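Residential street

A residential street is a public road whose main purpose is to give access to homes. It carries little through traffic and is usually narrower and slower than the roads that link one part of a town to another. In most systems of road classification it belongs to the lowest class, below collector roads and arterial roads, and is maintained by the local government.

Layout

The paved part of a residential street is called the roadway. It is commonly bordered by curbs, which hold the edge of the pavement in place and guide water toward the drains. Beyond the curb there may be a planting strip, a sidewalk, or both. Many quiet streets have no center line, and drivers are expected to share the width of the road and give way to one another where vehicles are parked.

Older neighborhoods tend to follow a grid, in which streets cross at regular intervals. Later ones often use loops and dead ends, a pattern that discourages drivers from cutting through but makes walking trips longer. The town of Hidodberg contains both types. Its original grid has 26 blocks, and the Mudaliar district, added later on higher ground, is served by 18 short streets that branch from two collector roads.

Surface and drainage

Asphalt is the most common paving material for residential streets, although concrete, brick and gravel are also used. The surface is normally built with a slight crown, so that the middle stands higher than the sides and rainwater runs to the gutters. 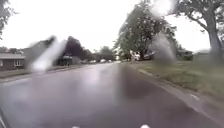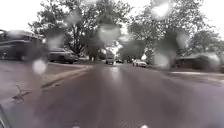

Wet asphalt on a residential street

Water that remains on the roadway shortens the life of the pavement. It enters small cracks, weakens the base layer and, in cold climates, freezes and widens the openings. Leaves and other litter can block drain inlets, and many towns schedule street sweeping in the fall for this reason. Minor cracks are sealed with a liquid filler. Larger areas of damage are cut out and patched, or the whole surface is milled and replaced.

Speed and safety

Speed limits on residential streets are lower than on main roads. Where posted limits are not respected, local authorities may install speed humps, raised crossings or narrowed entrances. Such measures can slow emergency vehicles, and fire departments are generally consulted before work begins. In Hidodberg, six speed humps were placed on Tadis Avenue and later replaced by curb extensions.

Trees and utilities

Street trees provide shade and reduce runoff, but their roots can lift sidewalks. Water, gas and sewer lines usually run beneath the roadway, and repairs to them are a frequent cause of uneven pavement. Some towns restrict digging in newly paved streets except in an emergency.

See also

Collector road
Curb
Dada Street
Sidewalk
Traffic calming

This page was last edited on March 26, 2021.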